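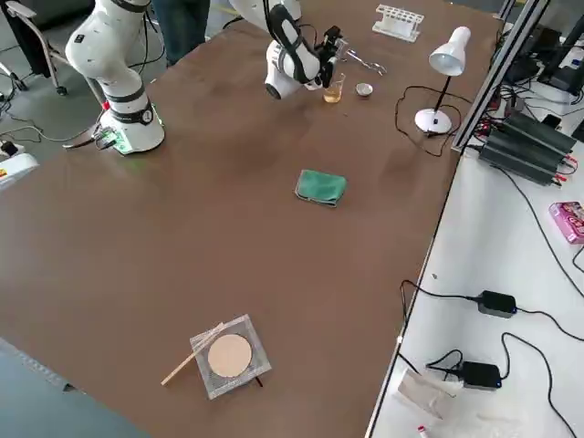 What is a solution?

Stir a spoonful of sugar into a glass of water and the sugar seems to vanish. It has not gone anywhere. It has broken up into pieces far too small to see, and those pieces have spread through the water. The mixture is called a solution.

Every solution has two parts. The substance that breaks up is the solute. The liquid that it spreads into is the solvent. In sugar water, sugar is the solute and water is the solvent.

How dissolving works

Water is made of tiny particles called molecules, and they are always moving. When a sugar crystal is dropped in, water molecules bump against its surface and pull sugar molecules away from the outside. This uncovers a new layer, which is pulled away in turn. The process goes on until the crystal is gone.

Three things change the speed of dissolving:

Temperature. Molecules in warm water move faster, so they reach the crystal more often.

Size of the pieces. Crushed sugar has more surface for the water to touch than a sugar lump of the same mass.

Stirring. A spoon moves the sugary water away from the crystal and brings fresh water in.

Not everything dissolves in water. Sand sinks to the bottom and stays there. Cooking oil floats on top, and even after hard shaking it will separate again if left alone.

Clear and colourless

These two words are often mixed up. A clear liquid is one you can see through. A colourless liquid has no colour. Apple juice from a carton is usually clear, but it is not colourless. Milk is neither. It contains small drops of fat which scatter light in all directions, so it looks white.

A solution is clear, though it may have a colour. If a mixture is cloudy, there are bits or drops in it that have not dissolved.

When no more will dissolve

There is a limit to how much solute a solvent can hold. Keep adding salt to a glass of water and at some point the new salt stays at the bottom, however long you stir. The solution is now saturated. Warm water can hold far more sugar than cold water. With salt the difference is small.

Getting the solid back

Water in an open dish slowly turns into a gas and mixes with the air. This is evaporation. The salt cannot leave with it, so crystals form as the water goes. Slow evaporation gives large crystals and quick evaporation gives small ones.

Try it at home

You will need salt, a cup, a spoon and a saucer. Ask an adult to pour the warm water.

1. Put 3 tablespoons of warm water in the cup.
2. Add 2 teaspoons of salt and stir until you can see no more grains.
3. Pour a thin layer into the saucer.
4. Leave the saucer on a windowsill for up to 5 days. Do not move it.
5. Look at the crystals with a magnifying glass. Many will have flat sides and square corners -- salt particles stack together in the shape of a cube.

Do not taste the solution or the crystals.

Words to know

Solute: the substance that dissolves.
Solvent: the liquid it dissolves in.
Saturated: holding as much solute as it can.
Evaporation: the change from liquid to gas at the surface of a liquid.

Text by Vilja Harju. Checked by Tomoyo Higuchi.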